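Packing and Unpacking Groceries: Notes for Week 2
Household Skills, Drovmont Adult Learning

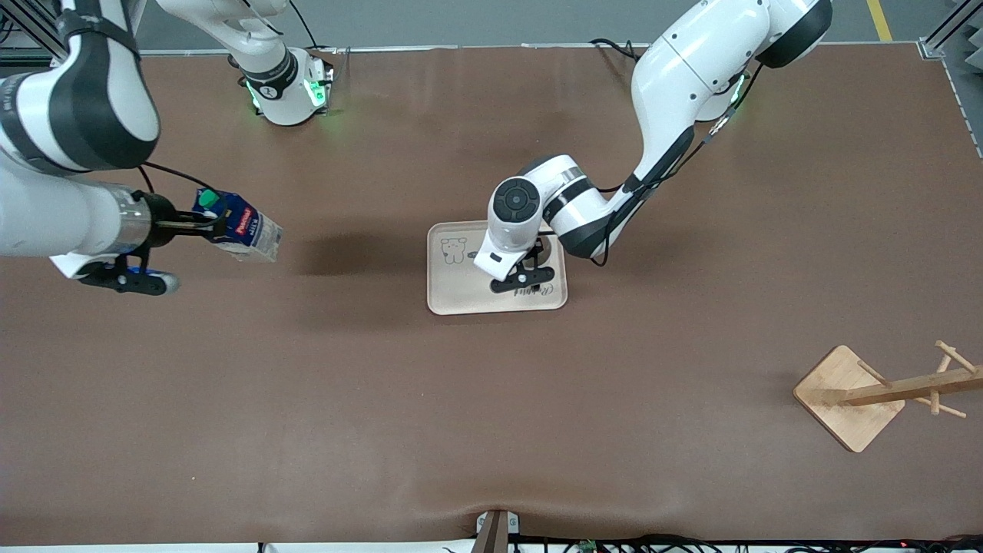
Okay, so last time we got as far as the shopping list and I ran out of time before the part I like best, the bit after you get home. Most people I know shop with some care and then put everything away in a mad rush with their coats still on (me too, if I'm hungry). These notes cover what I said in class plus a few things I forgot to say. Bring them along next time, we'll use the worksheet at the end.

Start with a clear surface

You want one flat spot where everything can land before it goes anywhere else. Kitchen table, counter, top of the washer, whatever you've got. I put a mat down first. Mine is a big brown one that lives rolled up behind the door, and I love it because cartons don't slide and I can shake the onion skins off outside. A towel does the same job.

Then a tray. I know I go on about trays! Somebody asked after class whether you need to buy one and no, you don't, a baking sheet works fine. What you want is a raised edge, so if a yogurt pot has split or the berries are weeping you've got the mess in one place. It's also the easiest way to carry eight little things to the fridge in one trip with the door open once.

Sorting as you unpack

I sort by where things are going to live. Recipe sorting (all the taco stuff together, all the soup stuff together) looks clever and then you walk back and forth to the fridge six times. So: freezer things first, and they go straight in. Fridge things onto the tray. Pantry things stay on the mat till last, they're in no hurry.

Hema Marar, who taught this course before me, had everybody do it in silence the first time. I tried that and lasted one minute. But there's something in it, you do notice how often you pick up an item, put it down again and pick it up later. Try to touch each thing once on the way out of the bag and once on the way to the shelf.

Milk and other cartons

This was the longest discussion last week so I'm writing it out properly.

Cartons with a screw cap should be stored upright. Yes, the cap is tight when it's new. After you've opened it, it's as tight as the last person made it, and in my house the last person is fourteen. If your fridge shelf is too low, move the shelf. Nearly all fridge shelves move and hardly anyone moves them. Laying a carton on its side for a second while you shift things on the counter is no big deal, I just wouldn't leave an opened one like that overnight.

Pick a carton up around the body, not by the cap. Tanko asked about this and I gave a terrible answer, so let me have another go. The cap is glued or molded onto a fairly thin bit of the carton, and a full one is heavy. Hold it around the middle of the sides, firm enough that it doesn't slip and gentle enough that you don't dent it. If it's already open and you squeeze hard, you get milk up your sleeve. (Tanko Briggs, if you're reading this, I hope that's clearer!)

Where in the fridge? On a shelf toward the back, where the temperature stays steadier. The door is the warmest part and it gets swung about all day. I know the door has a slot that's exactly carton sized. Use it for mustard.

Check the date as the carton goes in, and put the older one in front. Also, write the day you opened it on the top with a marker. I used to think I'd remember. I have never once remembered.

Shelf-stable milk is a different animal. Unopened, it can sit in the pantry. Opened, treat it like any other milk. Read what's printed on the panel, because the small print will tell you how many days you have after opening, and it varies from one kind to the next.

Packing the bags in the first place

I should have put this section earlier, sorry. Everything above goes faster if the bags were packed with some thought at the store.

Put cold with cold. If the milk, the cheese and the frozen peas ride home in one bag they help each other, and you only have one bag to worry about when the phone rings just as you walk in.

Cartons go at the bottom, standing up, shoulder to shoulder so they can't tip. Then flat, sturdy things like butter or pasta boxes. Bread, eggs and soft fruit on top. Glass jars want something soft between them, and a bag of rice is perfect for that.

Don't overfill. A bag you can lift with one hand is the right weight, even if that means an extra trip to the car. My back and I learned that in October and we're still not quite friends.

Raw meat gets its own bag, every time. I'm not going to be relaxed about that one.

A word on containers

A couple of you wanted to know whether to move things into matching jars and boxes. It's lovely to look at and I've done it with flour, rice and oats, mostly to keep the moths out. For milk and juice I leave them in the carton. You'd be washing a pitcher for no reason, and you lose the date and the instructions. If you do decant dry stuff, cut out the cooking directions and tape them to the back of the jar. I have a jar of little round things at home that could be couscous or could be something else entirely.

Worksheet (20 minutes, in pairs)

One of you unpacks, the other watches and writes. Use the practice bags on the side bench.

Write down anything that got picked up more than twice.
Where did the unpacker hesitate, and what were they looking for?
Did the cold things all come out of the same bag?
Which item would you have packed somewhere else?

Swap over and do it again with the tray. Then tell me if you think the tray helped. The last group was split on it and we had a pretty lively time.

For next time

Have a look in your own fridge and draw the shelves, just boxes on paper, nothing fancy. Mark where the milk lives now and where you'd like it to live. If you've got leftovers with no label, bring the story but please not the leftovers.

We're starting on freezers next, so if yours needs defrosting, don't do it before class. I'd like at least one person with a real problem to work on.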